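Honau Bin Liners, Lavender, Roll of 30

Sold by Humalora — ships from our Lungu warehouse

Hi, Bernardo Pinheiro here! I run the small-bins corner of the shop, and I get more email about liners than about anything else we carry (bins included). So I wrote this page myself.

The Honau is a thin, drawstring-free liner for the little bin that sits beside a desk, under a bathroom sink or next to the litter box. It's not a kitchen bag. Please don't put a watermelon rind in it and then write to me. For cotton pads, junk mail, pencil shavings and tea bags it's great, and I've used it at home since last June.

The lavender is see-through enough that you'll notice if an earring went in with the tissues. It has a very light scent when you open the roll and none by the next day. If you hate scent completely, get the Cikix clear ones, they cost a bit more and the roll is shorter.

Purple bags and green plastic
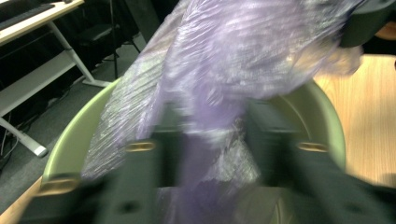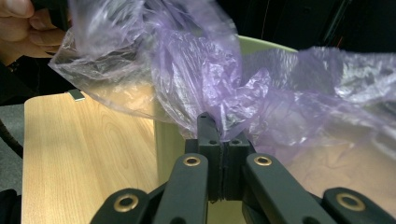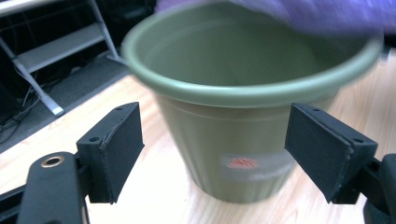 Sizing, please read before you order

Measure around the rim of your bin with a piece of string, then lay the string flat against a ruler. Half of that number has to be smaller than the flat width of the bag, and you want a couple of inches spare so you can fold the top over. Then check the height — the bag needs to reach the bottom with enough left for the fold. Square bins are fussier than round ones, so go up a size if you're in between.

Getting the thing open

Rub the top edge between your fingers until the two layers slide apart, then give it one big flap. Dry hands in winter? Touch a damp sponge first.

Details

Item number: 2736
Color: lavender
Bags per roll: 30
Closure: none, tie the corners
Rolls per carton: 396 (yes, offices do order these!)

Returns

Unopened rolls can come back any time. If a roll shows up with split seams, send me a photo and quote form 1408, and I'll put a new one in the mail. You can keep the bad one for lining paint trays.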